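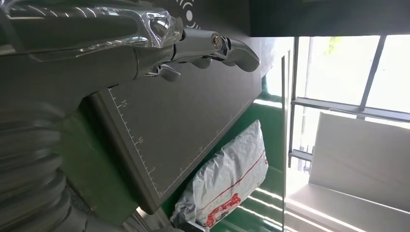 Armored Vehicle Plant Opens Its Gates at Burnilton

4 min read | 11 shares

The Olvera works at Burnilton builds and repairs wheeled armored vehicles, and on Saturday it let the public in for the first time. Gates opened at 8 a.m. Visitors left their phones in lockers and went through the site in small groups.

The tour began in the hull shop, where steel plate is cut and welded. A guide said each Urna troop carrier spends 11 days there before it moves to the paint line. The Urna is an eight-wheeled vehicle with room for a crew of three and a rear ramp for troops. Its turret is made at the company's other plant in Clondcombe and arrives by truck.

Next door is the repair hall. Older vehicles come back to have engines, wiring and suspension replaced. One had its floor plates off, and a mechanic explained how the newer seats hang from the roof to protect the crew from mine blasts.

We use cookies to improve your experience. Accept | Manage settings

The test track is a gravel loop behind the main building. Every finished vehicle has to drive 1000 kilometers before the army takes it, most of that on rough ground. We watched one climb the concrete slope and stop halfway up to show its brakes. Ear protection was handed out at the fence.

Questions about export orders were not answered. The company would say only that the present contract keeps the Burnilton line busy into next year. The last group left at 4 p.m., and the plant plans another open day in August.

2 comments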